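Re: [members] Swap day – tables, baskets, who's bringing what

Hi all, Nandini

Sorry for the slow reply, been flat out. Answering in bits below, reading this on my phone so forgive the typos.

Nandini Menon wrote:

> Hi everyone,
>
> Three things for the seed and cutting swap in February. First, do we
> have tables sorted? Last time we ended up with seeds on the floor and
> I'm not doing that again with my knees.
>
> Second, labels. Half of what I took home was labelled "bean". I have
> planted "bean" and it is enormous and I still don't know what it is.
>
> Third, what's left in the kitty, and can we please order envelopes
> before the week of the swap this time?
>
> Also has anyone got garlic to spare? Mine rotted.
>
> Nandini

Tables – yes. Long ones, light wood top, big windows behind so people can read the packets without holding them up to their noses. Baskets too, the dark plastic kind. I'd like one basket per type: beans and peas, leafy stuff, tomatoes and caps, flowers, herbs, then a mystery one for anything with no name.

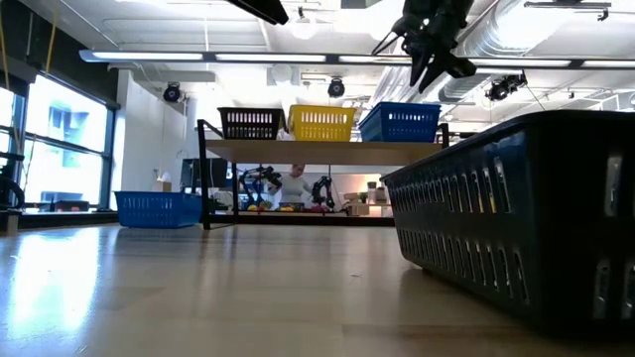 Tabletop and one of the navy baskets, right-hand side.

Cuttings should NOT go in the baskets with the seed. Wet newspaper plus paper envelopes, you can guess. Bring them in a jar or a bucket and we'll line them up on the floor by the door, out of the sun. Anything in soil needs a tray under it please.

Labels – agree completely. Minimum is: what it is, variety if you know it, month you saved it, your first name. If it's a pumpkin or zucchini and you grew more than one kind, write "may be crossed" on it. No shame in that, I've handed out some very odd pumpkins myself. Pencil is better than pen, biro fades. And nothing saved off supermarket hybrids unless you say so on the packet.

Your giant bean, by the way – purple flowers or red? If red it's probably one of my scarlet runners and you'll want a much taller trellis. If it's purple I've no idea, ask Kerer Street people, they had a table of climbers last year.

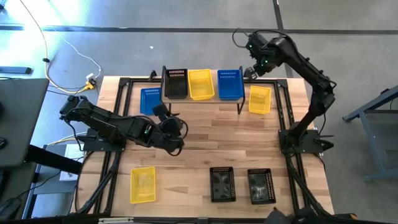
Money. We've got $1255 in the account after the hose repair, which is more than I thought. Envelopes come in boxes of 100 and I reckon 2 boxes will do it, we've still got a few left from last time but the glue has gone on most of them. Agarwal Stationery had the little brown ones cheapest when I rang. I'll order on Friday unless somebody yells. Don't buy the plastic zip ones, seed sweats in them and then it's mouldy by winter.

Garlic – I can give you six heads of the purple stripe. It's good stuff, strong, keeps till spring if you hang it. But don't put it back in the same bed if yours rotted, give that bed a few years off and put lettuce or beans in. Was it soft and white at the base? That's the bad one. If so dont compost any of it, bin it, and scrub your fork.

Timing on the day: set up from 8:30, doors at ten, finished by noon so people can get home before it heats up. Growers who brought something go first, then everyone else. I'd sooner keep that rule than go to tokens again, the tokens were a pain and two kids were running a black market.

Still need: someone for the urn, someone to write the basket signs (nice handwriting, so not me), and a lift for the worm farm from Urnia Road – it's heavier than it looks and it drips.

Reply to the list not just to me, I loose things.

Raghavendra Varma

PS whoever has the good secateurs, orange handles, I want them back before the plums need doing.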